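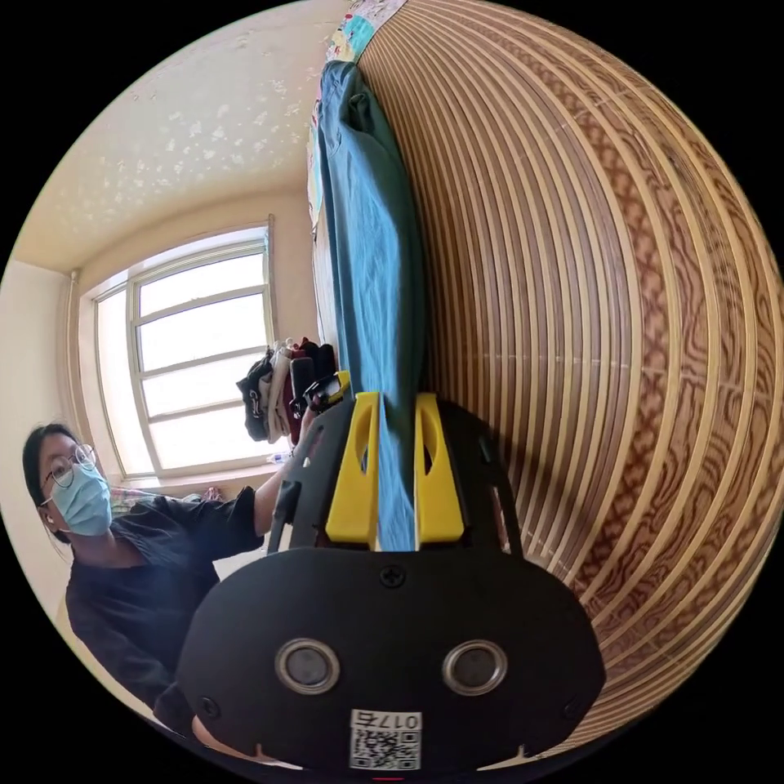
Fig. 1. Teal cloth held between two yellow fingers.

TEXTILES 1: FIBRES AND CLOTH
Handout 4: Dyeing with plant and mineral colours
Endholm Evening School, revised 17/11/2019

Fibres

Cotton and linen come from plants and are mostly cellulose. Wool and silk come from animals and are protein. The two groups take up dye differently, so always find out what your cloth is before choosing a recipe. A burn test on a few threads will usually tell you. Cellulose smells of burnt paper, protein of burnt hair. Blends are harder to judge.

Scouring

New cloth carries size, wax and oil. Wash it before dyeing or the colour will be patchy. For cotton, simmer with washing soda for an hour and rinse until the water is clear. For wool, use a mild soap and warm water. Do not stir hard and do not change the temperature suddenly, as wool will felt.

Mordants

A mordant is a metal salt that fixes the dye to the fibre. We use alum in this course. Iron darkens or "saddens" a colour and makes cloth brittle if too much is used. Amounts are given as a percentage of the dry weight of the cloth (WOF).

Worked example: dry cloth 400 g, alum at 12% WOF.
400 x 0.12 = 48 g alum.

Weigh the cloth before it is wetted. Note the weight in your workbook.

Blues and greens

Indigo needs no mordant. It does not dissolve in water until the oxygen has been removed from the vat. Cloth comes out yellow-green and turns blue in the air. Several short dips give a faster colour than one long one.

There are few good plant greens. The usual method is to dye yellow with weld and then dip in indigo. A teal needs more blue than yellow. Keep the yellow pale and test on a scrap first.

Fastness

Cut each sample in two. Keep one half in a drawer and tape the other to a south window until the end of January. Compare them in daylight.

Reading: sections 12 and 13 of the course reader.

Related handouts
Handout 2: Spinning and twist
Handout 3: Plain weave and twill
Handout 5: Resist methods
Workbook sheet: Dye record
Materials list and room times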